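Flosbridge Counter Arm – our page for the Putow kitchen package

I run the prep kitchen at Kosura, and I got asked to write this page because I'm the one who has to live with the thing all day! So it's my words, with the boring numbers checked by Anca Zamfir over at Flosbridge.

The package is one white arm, one pedestal, the gripper and the Putow software. We tried the whole setup in simulation first, with our kind of clutter on the counter, and I'd tell anybody to do the same. You get to argue about where the pedestal goes before anyone drills into a floor. Ours ended up right against the counter, so the arm can lean over a marble top with a soap dispenser, a chayote and a bottle on it and still leave one side free for people.
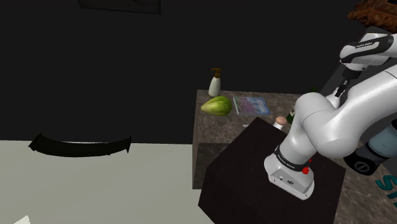 What changed for us

Clearing. That's the big one. Amado Tagle used to spend the first part of every shift putting away what the night crew left out, and he hated it (he's a cook, he wants to cook). Now he sets up the job on the tablet and gets on with his stocks. Nobody lost hours over it, which I asked about before I signed anything. Two of us did have to learn the software, and the first week was slow – lots of standing there watching.

The fiddly part is that a real counter never has just one sort of thing on it. You've got a head of lettuce, a spray bottle lying on its side, somebody's Deep Learning book, and then something smooth and rounded that has to be gripped without a fuss. 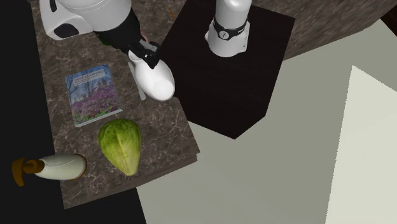 We went back and forth with Anca on grip settings for crockery, and I'm glad we did it before December, when we're slammed. My advice is to save a separate setting for anything glossy and name it something your crew will recognize.

What you get

Part number: 1902
Saved jobs: up to 159
Training: 2 sessions, on site
Support: phone and email, through the Cârstea office
Setup visit: book 20 days ahead

Spare gripper fingers are sold separately. Order a set with the arm, the shipping is cheaper that way.

Page updated 08/03/2026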